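Chain Lubrication and Chain Slack on Small Commuter Motorcycles
Final report of the student project

Submitted November 11, 2018

Abstract

Many riders in our town use a small motorcycle every day and give very little attention to the drive chain. In this project we compared two motorcycles of the same model during 39 days of normal use. On one of them the chain was cleaned and lubricated regularly, on the other it was only lubricated at the start. We measured the chain slack and the length of a section of the chain. The motorcycle without regular care needed adjustment earlier, and its slack was also less even around the chain.
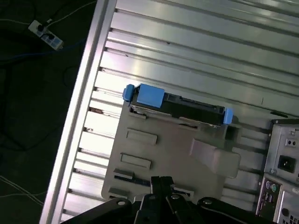
Department of Mechanical Engineering, Jerell Technical College

1. Introduction

The final drive of a motorcycle brings the power from the gearbox to the rear wheel. It can be made with a chain, a belt or a shaft. On small motorcycles the chain is the most common solution. It is cheap, it is light, and every repair shop knows how to replace it. The disadvantage is that an open chain collects dust and water from the road, and the rider has to clean it, lubricate it and adjust it.

We chose this subject after a visit to the Malhotra repair shop in May. The mechanics told us that a large part of the motorcycles which come for another repair also have a chain that is too loose or too dry. Often the owner did not notice anything. We wanted to know how quickly the difference between a maintained and a not maintained chain can be measured with simple tools.

2. Motorcycles and materials

Both motorcycles are the Hikevon commuter model with a single cylinder engine and a standard roller chain without O-rings. They belong to the college and are used for short trips between the two campuses. Before the test we mounted a new chain and new sprockets on each one. All parts came from the same supplier and the same delivery. In this report the motorcycles are called A and B.

For lubrication we used Fistier chain spray. We do not compare it with other products, and our results should not be read as a test of the spray. For cleaning we used kerosene, a soft brush and cotton cloths. A wire brush was not used. The measuring tools were a steel ruler, a caliper, a small spring scale and a paddock stand.

3. Method

Motorcycle A was cleaned and lubricated every week. We put the spray on the inner side of the lower run of the chain while turning the rear wheel slowly by hand, with the engine off. After that the motorcycle stood overnight before it was used again. Motorcycle B was lubricated only once, on the first day.

The riders changed motorcycles each week, so that the riding style of one person would not affect only one chain. Tire pressure was checked before every measuring session. We did not adjust the chains during the test, except one time on B, as explained in section 4.

Two quantities were measured:

Slack. We pushed the lower run of the chain up and down at the middle point between the sprockets and read the movement on the ruler. This was repeated at several positions of the wheel. The smallest and the largest values were both written down. The difference between them tells us if the chain wears evenly.

Length. The chain was pulled tight with the spring scale and we measured the distance over 20 links with the caliper in steps. We marked the first link of the section with paint. On motorcycle B the paint disappeared under the dirt and we had to make the mark again, this time with a file on the outer plate.

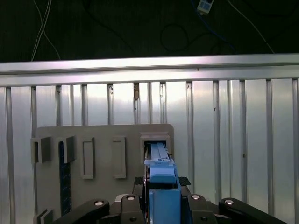 Figure 1. Light blue plastic part at the slot of a gray board.

4. Results

In the first week there was no difference that we could trust. Both chains became a little longer, and this is normal for new chains while the pins and bushings settle. Our readings of the slack were also not very good in the beginning. Each of us pushed the chain with a different force. From the second week we used the spring scale also for this measurement, and the values became more stable.

After this the two motorcycles separated. The slack of A increased slowly and stayed inside the limits of the owner's manual until the end. The slack of B increased faster, and during the rainy period the chain showed light rust on the side plates. At one measuring session the difference between the tightest and the loosest position on B was up to nine millimeters. We decided to adjust it for safety reasons. We set the slack at the tightest position, as the manual says, and continued the test from the new value.

The length measurement shows the same direction, but the differences are small and near the accuracy of our tools. We can say that the marked section of B became longer than the section of A. We prefer not to give a percentage.

The riders also filled in a short form after each trip. They reported more noise from B, mostly at low speed and when closing the throttle. No rider reported a problem with A.

5. Discussion

The biggest weakness of the project is the number of motorcycles. With one maintained and one not maintained chain we cannot exclude that the difference has another origin, for example a small error in the alignment of the rear wheel. We checked the alignment of both with a string at the beginning, but on B we did not repeat it after the adjustment. This was a mistake.

The trips were short and mostly inside the town. A motorcycle that travels on unpaved roads would probably show the effect sooner. We also did not look at the teeth of the sprockets in detail. We only saw that they had no hooked shape when the chains were removed.

6. Conclusions and further work

Regular cleaning and lubrication kept the slack of our chain A inside the limits without adjustment. Chain B needed one adjustment in the same period. The work for A took only a short time each week and required no special tools apart from the stand.

A next group could repeat the test with more motorcycles and with an enclosed chain case, which was common on older commuter models. It would also be useful to record the distance of every trip. We wrote down the odometer only at the measuring sessions, and for B one reading is missing.

Acknowledgments

We thank the Malhotra repair shop for lending us the paddock stand and for checking the chains before they were mounted.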